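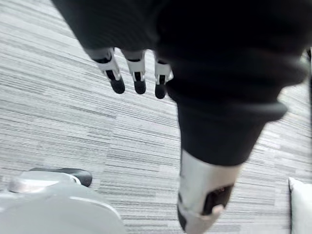

White fingers, black tips, striped carpet

Coffee body scrub has gone rock hard — can I save it?

Skuren
January 27, 2022
Hello all, I do hope someone can help! I made 2 big jars of coffee and brown sugar scrub with coconut oil, and they were lovely and soft when I spooned them in. I keep them in the back bedroom where it's rather chilly, and now I can hardly get a teaspoon in. Have I ruined them, or can I melt the lot and start again?

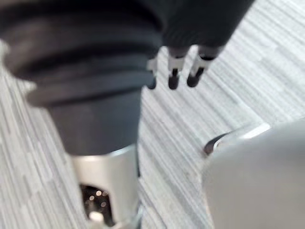
2 replies

Tokaris
Oh you poor thing, they're not ruined at all! Coconut oil sets hard in a cold room. Stand the jar in a bowl of warm water (not boiling, and keep the lid on so no water gets in) until the edges go soft, then stir in a good spoonful of sweet almond oil. I do mine with half and half now — it stays scoopable all winter, and my elbows have never been happier. Don't melt it right down or the sugar sinks and you'll be stirring for ages.

Raju
mine did that, just used olive oil next time. Bit smelly but fine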